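Vehicle check before a driving lesson, car 13
February 27, 2024

Tires: OK. Front left low, topped up at the Perneck yard.
Lights and signals: OK.
Brakes: OK. Pads due for a look in November. 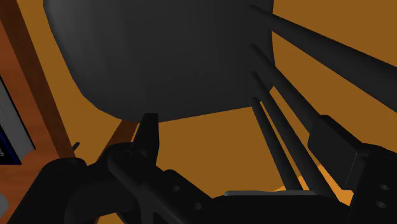
Dark gray rods against an orange background.

Dual pedals: travel a little long on the passenger side. Book in with Jakton before the next motorway lesson.
Mirrors: OK.
Washer fluid: low, refilled.
Spare L plates: one missing, reorder.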